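Skarkville Community Boards > Home & Organizing > Small tables, small spaces

Thread: White tabletop for sorting combs and cups – yes or no?

siv_kvam
OK, I finally cleared my sorting table and I love it so much I had to post! I had 26 combs, clips and odd bathroom cups living in one drawer, and now everything gets its turn on a bare white top before I decide where it goes. You see every little tooth on a comb and every chip in a rim. Pale top, one pale thing near the far side, and so much lovely space in front:

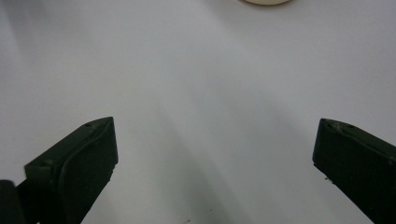

Pleketti: Sorry, but white is a pain. I had a white top for 6 years and every drop of hair oil showed. Go dark and put a towel down.

siv_kvam
But showing the drops is what I like about it! I wipe more often and it takes ten seconds. A towel snags the fine-toothed ones and then I'm picking lint out.

Vodulholm1502
Half agree with Pleketti. Dark is better for cream or beige cups, they vanish on white. For black combs white wins, no contest.

Maj-Britt Wikström
Has anyone tried paper? I buy the big sheets, 300 to a pack, and change them when they get grubby. My sister in Solheim thinks it's wasteful and she may be right, but a sheet lasts me most of January.

siv_kvam
Maj-Britt, yes, big paper sheet fan here! I go for one with a faint lavender tint, and a cream cup stands out on it much better than on plain white (so there, Vodulholm). The ribbed cup with the orange dot is my favorite for combs – heavy enough to stay put, and the black one looks great next to it.
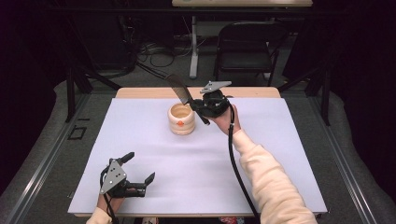 I'm still torn on teeth up or teeth down. Up is easier to grab, down keeps the dust off. For now the wide ones go in handle first and the fine ones get a cup to themselves.

Pleketti: Teeth down, always. Still voting for the towel.

Vodulholm1502
Teeth up! How do you find the right one otherwise?

Maj-Britt Wikström
Up for me too, and I rinse the cup when I change the paper. Siv, does yours have a glazed inside? Mine doesn't and it stains.

siv_kvam
Glazed, light tan, wipes clean with a damp cloth.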